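Print this thread | E-mail to a friend

Refinishing vs. replacing the floor before we sell?

veerle_v
Posted 21/11/2022
Okay, need some outside opinions before my husband and I stop speaking. We're listing the house in February and the living room floor is rough. Original oak strip, dog scratches everywhere, one dark stain by the radiator the size of a dinner plate. I want to sand it. He wants to cover the whole thing with pale click-together stuff and be done in a weekend. Who's right?

brasulano84
You are! Real oak sells. We had ours sanded and finished satin and the agent put it in the first line of the listing. Covering up oak is a crime in my book.

Kumudini K.
Depends on the stain. If it's pet, it goes deep and sanding won't touch it. I rented a drum sander for two days, breathed dust for a week (it got in the silverware drawer, how??) and the spot was still there when I was done. Ended up putting a rug on it.

veerle_v
It's from a leaky plant pot, I think. I hope. The dog isn't talking.

Honkanen_Fan
Going against the crowd, I'm with the husband. Buyers look at a floor for maybe a minute. Light, clean, no squeaks, done. I paid 130 a day for the sander alone, and then there's the finish and a hotel while it cures. My sister did pale laminate in 5 rooms and had offers before her curtains were up.

brasulano84
Your sister sold in a crazy market, though. A cardboard box would've had offers.

Honkanen_Fan
Rude, but fair.

Arif W.
Can I throw in something on direction? Whichever you pick, think about which way the boards run. Everybody says follow the longest wall. In our back room I went diagonal, pointing at the patio doors. Pale blond planks, honey-colored door frame, green lawn outside. I love how it pulls you toward the yard.

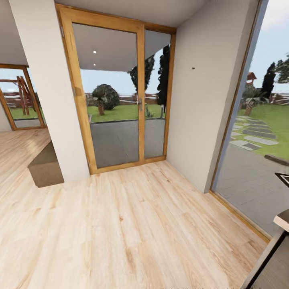 My wife thought I was nuts because you waste more material on the cuts, and she had a point, I bought 6 extra boxes and used nearly all of them. Still, I'd do it again tomorrow. Just get a decent saw and don't start at 9 at night like I did.

Kumudini K.
Diagonal gives me a headache just thinking about the corners. Pretty, though!

brasulano84
Nope, straight boards forever. Diagonal looks like a bowling alley that got lost.

veerle_v
Ha, well ours are nailed down so that's settled at least. I'm going to try sanding inside the closet first and see what comes up. Husband has agreed to wait until after the holidays.

Honkanen_Fan
Tell him I tried.

Print | E-mail

READER COMMENTS (3)

Aaliyah Robichaud: Try oxalic acid on the dark spot before you sand the whole room. Follow the label, wear gloves. Worked on my stairs.

Anoma K.: We left ours scratched and knocked a little off the price. The buyers carpeted it!!

oldhouse_dad: Carpet. Over oak. I need to lie down.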